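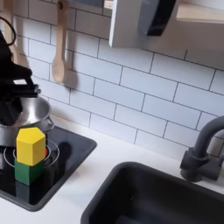

Why Do Judo Players Learn to Fall Down First?

From the Young Members' Corner of the Setudstead Judo Club
Written by Ilari Vainio. Updated April 8, 2018

If you have ever watched a judo class through the window, you may have seen something a bit odd. A whole row of children in white suits squats down, tips over backward and smacks the mat with both arms, all at the same time. Whap! Then they get up and do it again. And again! You might well wonder when they are going to get around to the judo.

Well, they are already doing it. Falling is a real part of judo, it has its own Japanese name, and grown-ups with black belts still practice it at the start of nearly every class. I have been doing it since I was seven and my hair has gone gray in the meantime, and I still do my twenty falls with everybody else before we get to the throwing.

So let's talk about falling, and I will try not to wander off too much (my students will tell you I always do).

First, what is judo?

Judo is a kind of wrestling in a jacket. It began in Japan in the 1880s, when a young teacher took some of the older fighting styles, left out the parts that were too dangerous to practice at full strength with a friend, and made something new out of what remained. The word judo is usually translated as "the gentle way." That sounds funny when you have just been thrown over somebody's hip, but the idea is a good one. If someone pushes you, you don't have to push back harder. You can step away and let them tip forward, and then a small pull from you is enough to send them over.

There is no punching and no kicking. You hold on to the other person's jacket, which is called a gi (say it like "ghee," with a hard G), and you try to get them off balance. The jacket is made of thick, strong cotton, and it has to be, considering how much tugging goes on.

Now, if every throw ends with somebody landing on the mat, and in a class you take turns, then you can work out for yourself that half of the time the somebody is you. That's why falling comes first.

What happens when you fall the ordinary way

Think about the last time you slipped, maybe on ice or on a wet floor. What did your hands do? Most likely they shot out straight to catch you, before you had any time to think. Everybody does this. It is a very old habit that people are born ready to learn, and it often does a fine job of protecting your face.

The trouble is that an arm held out stiff has to take your whole weight on one small wrist. Wrists have lots of little bones in them and they don't like that very much. Your elbow and your shoulder don't care for it either.

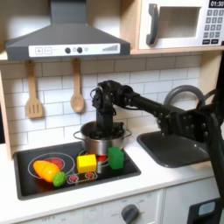
A judo fall spreads the landing out. You make yourself round, like the bottom of a rocking chair, so that you roll onto the mat a bit at a time, and you bring your arm down flat so that the hand and forearm land together. A big area touches the mat and each little part of you only has to take a small share of the bump.

You can try this idea out with your hand on a pillow. Press one fingertip into it as hard as you like, and see how deep it sinks. Now press with your whole palm and your forearm, just as hard. It sinks in much less, doesn't it? The push is the same, but it's shared over more pillow. Falling on a judo mat works in the same way, except that you are the one being pressed.

The falls and their names

The Japanese word for falling safely is ukemi. You say it "oo-keh-mee." It comes from words that mean receiving with the body, and I like that very much, because it makes falling sound like something you are doing on purpose and not something that has happened to you.

Beginners at our club learn four kinds.

Backward fall. You squat down, cross your arms in front of your chest, tuck your chin and look at the knot in your belt. Then you sit down close to your heels and roll back. As your back reaches the mat, both arms slap down beside you, palms to the floor, a little way out from your sides.

Side fall. You slide one foot across in front of you and go down onto that same side. Only the arm on that side slaps the mat. The other hand rests on your belt.

Front fall. You land on your forearms and the palms of your hands, with your face turned to one side and your tummy up off the mat. We start this one from our knees and we stay on our knees for a good long while before anyone tries it standing up.

Rolling fall. This looks like a forward roll, only you go over one shoulder and never over the top of your head. It is everyone's favorite. Once our children have it, they want to roll everywhere, including to the water fountain.

Why the chin, and why the slap?

The chin is the part I nag about most. When you go over backward, your head wants to carry on going after your back has stopped, and then it bumps. If your chin is tucked in and you are looking at your belt, your head stays up off the mat. Our Skondham class has a saying for this, "Say hello to your knot," and you will hear me call it out about a hundred times an hour.

The slap is a little harder to explain. Coaches like to argue about how much of the bump it really soaks up. What I can tell you is that it gives your arms a job to do, so they aren't tempted to reach out behind you. It also reminds you to breathe out, and breathing out as you land is a great help. Nobody enjoys having the wind knocked out of them.

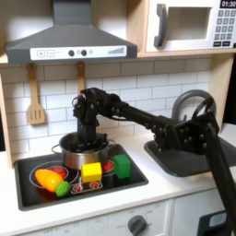

A robotic arm and a silver pot with two loop handles in a toy play kitchen.

Tori and uke

In judo practice there are two jobs. The person doing the throw is called tori and the person being thrown is called uke (oo-keh). You may notice that uke sounds like the front of ukemi, and so it should, because the two words are related.

New students nearly always want to be tori. I understand, throwing is great fun! But being a good uke is a skill too. A good uke stands up nicely, doesn't go stiff as a board, doesn't fall over before the throw has even started, and lands with a proper slap. When you have a partner like that, you learn twice as fast. And tori has a duty in return. In most throws tori keeps hold of uke's sleeve and gives it a little pull upward at the end, so that uke comes down on the side and not on the head. You are looking after each other the whole time, even though one of you is upside down.

Eetu Savolainen, who teaches the juniors with me, was so nervous of falling when he started that he spent his first month doing side falls from lying down. Just lying there, lifting his arm and slapping! By October he was doing rolling falls over a rolled-up mat. There is no prize for hurrying.

Does a fall count in a match?

It does. In a match, a throw that puts the other person flat on their back with speed and force and control is called ippon, and it wins the match right then. A throw that is nearly that good scores a waza-ari, and under today's rules two of those add up to an ippon. 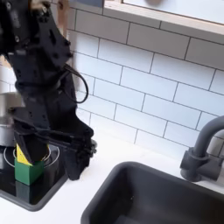

People sometimes ask whether a judo player could avoid losing by landing some other way, say by sticking an arm out or by arching up onto the head like a bridge. Please don't. Landing on your head on purpose is against the rules, and putting an arm out to save yourself is how people get hurt. You will lose plenty of matches in your life and your elbow has to last for all of them. I lost my very first one in less time than it takes to tie a belt, and I went home quite happy with my fall.

Can I practice at home?

You can practice some things. Sitting on a soft rug, you can tuck your chin and rock gently back and forth on your rounded back, like an egg. You can lie down with your knees bent and practice slapping with your arms a little out from your sides. You can say hello to your knot even when you aren't wearing one.

Falling from standing, throwing and anything at all to do with your little brother should wait for the mats and a coach. Judo mats are made to give a bit when you land. A kitchen floor isn't, and a bed is too bouncy and has edges.

Some words to know

Dojo: the room where you practice judo.
Tatami: the mats. Long ago they were straw, and nowadays most are foam with a tough cover.
Gi: the jacket and pants.
Rei: the bow. We bow to our partner before and after we practice together, to say please and thank you.
Hajime: begin!
Matte: stop, or wait. Say it "mah-teh." When you hear it, let go right away.
Ukemi: falling safely.

If you would like to come and try, the beginners' class at the Drorkeck hall is open to children from six and up. Wear sweatpants and a long-sleeved top without zippers, bring something to drink, and cut your fingernails and toenails short before you come. We have spare jackets in most sizes, and you may borrow one until you know whether you like it.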